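# Chapter 4: Picking Things Up

In September, Philomena Geraghty's class visited the open day at Sernus, a small robotics workshop. Maite Esteban ran the demonstration. This chapter follows what the students saw there and returns to it in the exercises on page 46.

The work took place on one wooden table. It held bowls, cups, a brush, pieces of food and a large plastic bin with a fork in it. A single white arm reached over the table from the side. The task was to pick up small objects from among the larger ones. 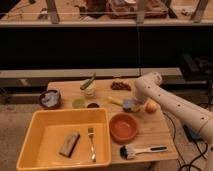 ## 4.1 Reach and approach

An arm must get to an object without touching its neighbors. On a crowded table the straight path is often blocked, so the arm comes down from above. Esteban asked the students to watch the elbow as well as the tip, and to note where each joint stood before the arm came down.

Two terms are used throughout the chapter. The *approach* is the last part of the motion before contact. The *grasp* begins when the tip of the arm closes on the object.
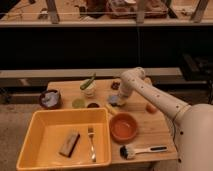 *Figure 4.2. The arm over a small bluish-gray object, the tip just above it.*

Before reading on, sketch the table from above and mark one path to the small object that clears the round bowl.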